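Section 2. Planning and Budgeting Before You Order

Complete this section before you send a purchase order for the Minora tabletop arm. Steps 1 to 4 need no hardware.

1. Measure the room. Write down the table length, the ceiling height and any shelf or bracket on the walls near the arm. The arm needs clear space above the table as well as in front of it.

2. List the tasks for the first year. Keep the list to objects the standard two-finger gripper can close on. A second gripper type is a separate order line.

3. Fill in the Mivetti cost sheet. Enter the arm, the gripper, the mount, the controller and the spare finger set on separate lines. The spare finger set is $497. Add 10 percent for cables and fasteners.

4. Add training time. Plan on two operators and 17 hours for each.

Note: Software seats for the Kiani simulator are billed every October. If you order in the summer, budget for the renewal as well as the first payment.

5. Build your cell in the simulator. Enter the sizes from step 1, then place the table, the work mat and the parts. Add wall shelves too – they are easy to forget and hard to move later.

6. Move the open gripper over the mat and check the reach to each part before you choose an arm length. 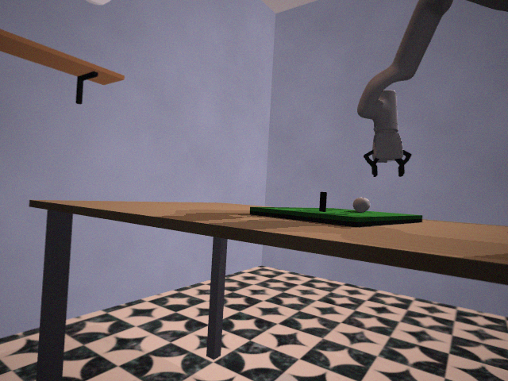 Hestutero, a reader of the first edition, wrote that the simulator should come before the cost sheet, as its own team had priced the short arm and then had to redo the whole request. Either order is acceptable. If you start with the simulator, return to step 3 before asking for approval.

Caution: Do not order the mount until the reach check is done. Mounts are drilled to order and cannot be returned.

7. Save the layout and attach it to the purchase request with the cost sheet.

Continue to Section 3, Receiving and Unpacking.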